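3.2 Where the drink stands: objects kept within reach at the desk

The second part of our study concerns drinking habits during seated work. In the earlier literature the amount of water is usually measured at the end of the day, and the place of the cup is not recorded. We think that this place deserves more attention. A person who must stand up and walk to the kitchen drinks in a different rhythm from a person who only has to stretch out an arm. For this reason we asked the participants of the Hindbridge group to keep a short diary, and in the diary the location of the vessel was noted each time it was used.

The Hindbridge group consisted of 115 office workers, all of whom spent the larger part of the day at one desk. They were recruited from two employers, Wekico and Werus, which occupy neighboring buildings and have similar working hours. The diary was kept for 13 working days in May 2023. Participants received no advice on how much to drink, and they used their own cups, bottles or tumblers. We only asked them not to change the vessel during the study, so that the volume of one filling would stay the same.

Vessels were divided into two classes, open and lidded. The class "open" contains mugs, glasses and paper cups. The class "lidded" contains every vessel which has a cover, also when the owner reported that the cover was often left off. This decision was discussed among the authors for a long time. A lid which is not used is in practice no lid, but the diary did not allow us to separate these cases in a reliable way, and we preferred a simple rule. Figure 4 gives a case of the lidded class, a black tumbler placed at the left end of a white desk.

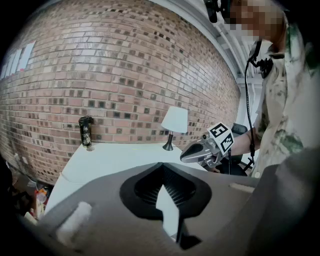 Figure 4. Lidded tumbler at the end of a desk.

Does the position of the vessel at the end of the desk lead to less drinking than a position next to the keyboard?

In our data it does, but the difference is small and it is found mainly in the afternoon. Participants who kept the vessel at the end of the desk recorded fewer single sips, while the number of complete fillings per day was almost equal in both positions. It seems that these persons drink less often and take more at one time.

The afternoon effect needs some caution. In both companies meetings are placed mostly after lunch, and during a meeting the desk is left. Some participants carried the vessel with them and some did not, and the diary asked for this only in the first version. When the form was shortened, the question was lost — an error which we regret. We have therefore treated meeting hours as missing time for all participants.

A second point concerns the lid itself. Several participants wrote in the free comments that they chose a closed vessel to protect papers and the keyboard from spilling. Others mentioned that the drink keeps its temperature. These two reasons may work in opposite directions. The person who fears spilling may put the vessel far away in addition to closing it, whereas the person who likes a warm drink has no reason for distance. We did not ask for the reason in a systematic manner, so the comments can serve only as a starting point for later work.

For comparison we repeated the diary in June with a smaller group at McKinnon, where desks are shared and must be cleared every evening. Only 9 participants completed all pages. Their records are reported in the appendix and were not joined with the main data. One observation is nevertheless worth mentioning here. At shared desks the vessel had no fixed place, and the same participant would note a different position from one morning to the next. This makes the idea of a "usual position", on which the present section rests, difficult to apply outside of offices with assigned desks.

Volumes were calculated from the capacity stated by the owner. Where a participant gave a capacity above 1000 milliliters, we asked for confirmation by e-mail, and in all such cases the value was confirmed. Partial fillings were counted as half. We are aware that this is a rough method, and the totals in the next section should be read with this in mind.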